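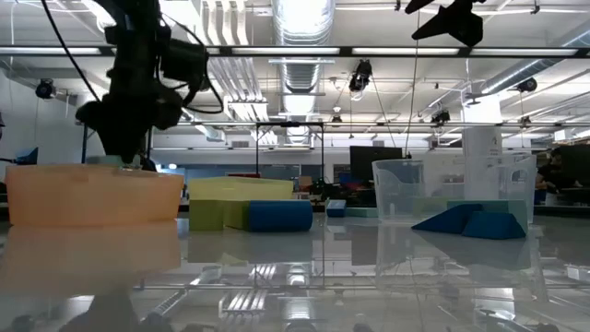

p. 213

Chapter 7. Budgeting for a Sorting Cell

Last updated 1/4/18

The price of an arm is a poor guide to the price of a cell. At Plasville, the Pimon bid left out bins, grippers and cabling; these added $1,868. List every part before asking for bids, and allow 11 weeks for delivery.

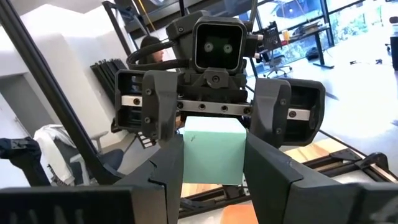
Bakker objects that spare fingers belong in the operating budget, as Flista has booked them since May. This chapter treats the first set as capital.

Shares: 11

We use cookies to improve this site.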